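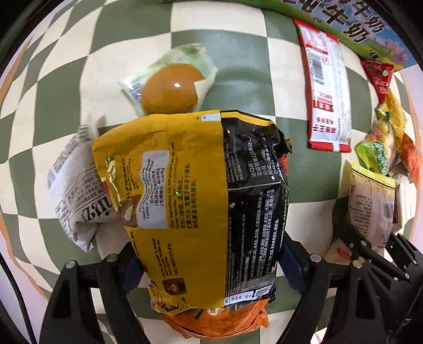 Vultley Now Renting Its Handheld Gripper Kit by the Month

14 comments | Share

Good news for small shops and school labs that have been eyeing the Vultley gripper kit but couldn't quite swing the price: starting in July, Monside will rent the whole thing out for $300 a month, with a carrying case and phone support thrown in.

Folks who stopped by the Quinlan showroom on Tuesday, May 27, 2025, got to try it on a checkered tablecloth covered with snack packets, an egg and a big package of instant noodles, with the dark blue pads pressing in from both sides of the slippery wrapper (wrinkly plastic is a tough customer, as anyone who packs groceries will tell you!).

"We want people to bring their own odds and ends and play with it a while before they sign anything," said Leif Torvik of Monside, who was happy to chat with everybody who wandered in.

Spare pads are $20 a pair, and the first batch is limited to six kits. Sign-up is at the Quinlan front desk.

37 shares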